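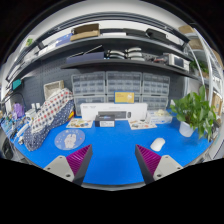
Geschenkanhänger aus Aquarellpapier selber machen

Bei uns hängt ab Dezember an jedem Päckchen ein selbst gemalter Anhänger, und ich freue mich jedes Jahr wieder wie verrückt auf den Nachmittag, an dem die Farben auf den Tisch kommen! Aquarell auf kleinem Format ist herrlich entspannt: Ein Anhänger ist schnell gemalt, und wenn einer danebengeht, wird er eben zum Probestück. Mit dieser Anleitung bekommst du 24 Anhänger, genug für einen ganzen Adventskalender.

Das brauchst du

4 Bögen Aquarellpapier in A4, 300 g/m²
Aquarellfarben (ein einfacher Schulkasten geht auch)
einen runden Pinsel, Größe 6, und einen ganz feinen für die Details
zwei Gläser Wasser
Kreppband, Lineal, Bleistift, Schere
Lochzange
Baumwollgarn oder dünnes Leinenband
einen wasserfesten Fineliner

Ich nehme am liebsten das Papier von Rustad, weil es eine leicht raue Oberfläche hat und die Farbe darauf so schön körnig trocknet. Glattes Papier geht natürlich auch, dann werden die Verläufe weicher.

Schritt 1: Papier festkleben

Klebe jeden Bogen ringsum mit Kreppband auf ein Brett oder eine abwischbare Unterlage. Streich das Band mit dem Fingernagel fest, damit keine Farbe darunterläuft. Wer das Kreppband vorher einmal kurz auf die Hose klebt und wieder abzieht, bekommt es später leichter vom Papier (der beste Trick, den ich kenne, und er kostet nichts).

Schritt 2: Grundfarben anlegen

Mach den Bogen mit dem dicken Pinsel und klarem Wasser gleichmäßig feucht. Er soll glänzen, aber es dürfen keine Pfützen stehen. Dann tupfst du zwei oder drei Farben hinein, die sich gut vertragen. Meine Lieblinge sind Indigo mit Türkis und ein warmes Ocker mit Altrosa. Jetzt das Brett leicht kippen und zusehen, wie alles ineinanderläuft – das ist der schönste Moment am ganzen Projekt!

Bitte nicht mehr hineinmalen, sobald der Glanz verschwindet. Sonst gibt es Ränder, die man nicht mehr wegbekommt. Den Bogen flach liegen lassen, bis er sich nicht mehr kühl anfühlt.

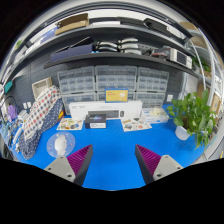
Schritt 3: Motive aufmalen

Auf den trockenen Grund kommen nun die Motive. Zeichne dir vorher mit Bleistift sechs gleich große Felder auf jeden Bogen, dann sitzt alles mittig. Tannenzweige gelingen auch Anfängern: einen geschwungenen Stiel ziehen und die Nadeln mit schnellen Strichen nach außen setzen. Sterne, Beeren und kleine Häuser machen genauso viel Spaß. Konturen mit dem Fineliner erst ganz zum Schluss, und nur dort, wo sie wirklich etwas bringen.

Schritt 4: Schneiden und lochen

Kreppband langsam und flach vom Papier weg abziehen. Felder ausschneiden, oben die Ecken schräg kappen, dann das Loch stanzen. Bleibt es 1 cm vom Rand entfernt, reißt später nichts aus. Garn auf 20 cm Länge schneiden, doppelt legen, durchziehen, fertig.

Noch ein Tipp

Wellt sich das Papier, leg die Anhänger über Nacht zwischen zwei Blätter Küchenpapier und unter ein schweres Buch. Am Morgen die Rückseiten beschriften, am besten mit Bleistift, dann lassen sich die Namen noch tauschen.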